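Department of Economics Newsletter, November
New Sequence in Labor and Regional Economics

The Department of Economics at Tedham College has approved a revised two-course sequence in labor and regional economics, open to students from the coming spring term. The sequence replaces the single survey course that the department has offered for many years under the title Work, Wages and Place. Professor Siham Fawzy, who has directed undergraduate studies since the last curriculum review, will teach the first course. Associate Professor Reda El Fassi will teach the second.

The first course, Labor Markets, covers the supply of and demand for labor, human capital, wage bargaining, and the measurement of unemployment. It is intended for students who have completed intermediate microeconomics and one term of statistics. The second course, Regions and Local Economies, takes up the location of firms, commuting and migration, local public finance, and the adjustment of towns to the loss or arrival of a large employer. Students may take the second course only after passing the first, although a waiver may be granted to those who have completed equivalent work at another institution. Requests for a waiver should be addressed to the director of undergraduate studies and should include a syllabus and a transcript.

Both courses will draw on a new set of household records assembled by Dr. Loubna Bensaid during her research leave. The Ticona Valley Household Survey contains responses from 968 households in the towns of Ticona and Deltham and the farming districts between them. Each household was interviewed in 2 rounds, with the same questions on hours worked, earnings, travel to work, rent, and the care of children and older relatives. The first round was completed before the closing of the Skonik packing plant, and the second in the year after it. The department is grateful to the households that gave their time, and to the town offices that made rooms available for the interviews.

Dr. Bensaid has described the purpose of the survey as a modest one. "Published figures tell us how many people in a county are out of work," she wrote in her report to the department. "They tell us much less about who in the household took on more hours, who began to drive farther, and who stopped looking. I wanted our students to be able to ask those questions of a place they can visit."

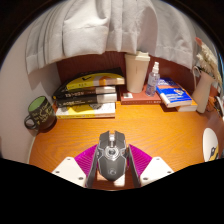 Problem sets in the first course will be built on short case material and worked out by students in groups of four. The opening case concerns a workshop that must decide how many people to hire as the price of its product changes, and students will trace the effect of each additional worker on output and cost. A later case deals with capital and labor as inputs that may serve as substitutes or as complements. Professor Fawzy asks students to think of a tool such as a hand-held gripper, with its two fingers and ribbed magenta pads, and to set out the conditions under which equipment of that kind would raise the demand for the labor of the person using it, and those under which it would reduce it. The written answer is limited to one page and must state its assumptions about the price of the equipment, the wage, and the demand for the finished product. Sample answers from earlier terms will be kept on reserve in the library.

The second course will place more weight on independent work. Each student will prepare a paper on one aspect of the regional economy, using the household survey, public tax records, or both. Professor El Fassi expects that many papers will address the closing of the Skonik plant, although he has asked students to consider other subjects as well -- among them the rental market in Deltham, seasonal farm employment, and the cost of school transportation in the outlying districts. A proposal of 400 words is due in the third week of term, and a full draft by the ninth. Students will present their findings to the class before the final version is submitted.

Access to the household survey is subject to conditions. The names and street addresses of respondents have been removed, and the smallest districts have been combined so that no household can be identified from its answers. Students must complete the department's training in the handling of personal records before they receive the files, and the files may not be copied to personal computers. The computing room on the second floor of the economics building will be open to enrolled students until 9 p.m. while classes are in session. Questions about access should be directed to Doaa Hamdy, the department's data librarian.

The sequence counts toward the major in economics and toward the minor in public policy. Students who entered under the earlier requirements and have already taken Work, Wages and Place will receive credit for that course as before. They may enroll in Regions and Local Economies without taking Labor Markets, but they may not receive credit for both Labor Markets and the earlier survey. Students who are uncertain which rules apply to them should speak with their adviser before registration opens.

The department will also offer a public lecture in connection with the new courses. Hatem Alaoui, a visiting fellow in regional economics, will speak on wage setting in towns with one dominant employer. His recent work compares the pay of similar workers across 168 small labor markets and asks how far differences in pay reflect the number of firms competing to hire, and how far they reflect the cost to workers of moving or commuting elsewhere. The lecture is intended for a general audience and requires no background in economics. It will begin at 4:30 p.m. in the main lecture hall, with a reception to follow, and the date will be posted on the department's notice board.

Enrollment in each course is limited by the size of the computing room. Majors in their final year will be given first preference, followed by other majors and then by students in the public policy minor. A waiting list will be maintained through the first week of classes. Syllabi and reading lists for both courses are available from the department office on request.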